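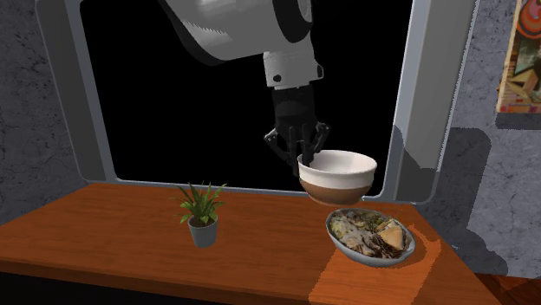

Reported, Logged, Filed: What Happens to a Small Crime in Zernville
Final project report, Introduction to Criminal Justice
May 21, 2023

1. Why this topic

My bike was stolen in the fall. I filed a report online, got a case number in my email, and never heard another word. The bike cost me 80 dollars used, so I wasn't expecting detectives. I did start to wonder what the case number was for, and when this class asked for a project on "a local public safety question," I already had one.

The question I ended up with: what does the public police log in Zernville say about small property crimes, and how much can a regular person learn from it? I had planned to compare three towns. One doesn't publish a log, so it became two, Zernville and Nurnstead.

2. What I did

Both departments post a log of calls. Zernville's is a PDF that goes up every morning except when it doesn't. Nurnstead's is a searchable page that times out if you search it. I pulled the entries for March from both and kept anything labeled theft, larceny, vandalism, or "suspicious circumstance," a label that covers everything from a man looking into car windows to a shopping cart on a porch roof.

That gave me 200 entries across the two towns. I put them in a spreadsheet with columns for date, time, block, type of call, and outcome as listed. I also requested the written policy on follow-up for minor thefts from each department. Nurnstead sent theirs in two days. Zernville sent a letter saying they had received my letter.

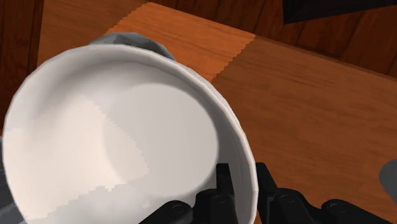 The biggest chunk of work was making the categories match. Zernville splits theft from a vehicle and theft of vehicle parts. Nurnstead puts both under larceny and adds a comment, sometimes. A stolen catalytic converter and a stolen gym bag can look identical in one town and totally different in the other. I recoded everything by hand, twice, and the second time I disagreed with myself on a fair number of them. Those went into a category called "unclear," where they had plenty of company.

3. Findings

Of the 200 entries, 54 had any outcome listed besides "report taken." Most of the 54 were marked "unfounded" or "referred." I could not find a definition of "referred" in either log. The Nurnstead policy uses the word four times without saying to whom.

Theft from unlocked cars was the most common type in both towns. The entries came in clumps, with several on one street overnight and then a quiet stretch. The Brevby apartments, on the Zernville side of the line, showed up more than any other address. I'd be careful with that. Brevby has a front office that files a report for every incident, down to a missing doormat, and the streets of single houses nearby don't have anyone doing that. The log may be measuring who fills out forms.

The largest loss I found was at a storage lot on Kumarasinghe Road, where tools worth 4000 dollars were taken from a trailer. It got one line. The shopping cart got three.

4. Problems with the project

One month is not much. It was also a cold month, and people may leave their cars and garages open more in summer. I only have reported crimes, and my textbook is very clear that lots of theft goes unreported, especially when the item costs less than the insurance deductible. I also can't tell if a case was solved later. The logs aren't updated, so an arrest two weeks afterward would never show up next to the original entry. Several of the "report taken" cases could have ended well and I'd have no idea.

My original draft had a map. It put nine of the thefts in the river, due to how the log rounds addresses to the nearest block, and I took it out.

5. What I would change

If I did this again I would start the records request in the first week instead of the fifth, and I'd ask for a full year. I would also get a second person to do the coding, so that the disagreements are at least with somebody else.

For the departments, I have one suggestion: put the definitions of the outcome codes at the bottom of the log. It would fit on half a page. I sent this to both towns through their online comment forms and have a case number from Zernville.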